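Fine-tuning a grasp policy for transparent labware

Wayne Carrier, Robichaud group
Last updated 28/09/2026

These steps adapt the Moltia base policy to glass beakers. They assume you have a calibrated arm, a fixed side camera and a working Sirnley recorder. Training from scratch is covered on a separate page.

Step 1. Fix the background
Depth readings on clear glass are unreliable, so the policy runs on color images only. Use a plain wall and a matte dark bench. Lock exposure and white balance before the first episode. Auto exposure shifts when the arm enters the view, and the policy will learn the shift.

Step 2. Record demonstrations
Collect 300 episodes by teleoperation. Vary the beaker position and the direction of the spout between episodes. Start each approach from the side, with the fingertip low over the bench, and log the gripper state at every step – the trainer rejects episodes with gaps.

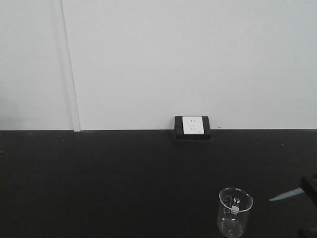 Figure 1. Side approach to a clear glass beaker on the dark bench, fixed camera view.

The rim highlight and the white printed graduations are the strongest visual features on this type of glass. Do not mask them. In our July runs, a policy trained with the markings painted out missed the grasp more often, mostly by closing short of the wall.

Step 3. Crop and augment
Crop to the lower part of the image, keeping the full travel of the fingers inside the crop. Apply small brightness changes and random shifts. Leave out horizontal flips, which reverse the approach direction without changing the recorded actions.

Step 4. Train
Load the base weights and freeze the image encoder for the first 900 steps. Unfreeze it and continue to step 2000. Save checkpoints often in the second phase, as validation loss tends to flatten early and says little about grasp success.

Step 5. Evaluate
Run 17 trials per checkpoint from a fixed list of start positions. Score contact, closure and lift separately. A checkpoint that makes contact but fails on lift usually needs more demonstrations near the base of the beaker.

The config files are in the Arnstead repository under glass/side_approach.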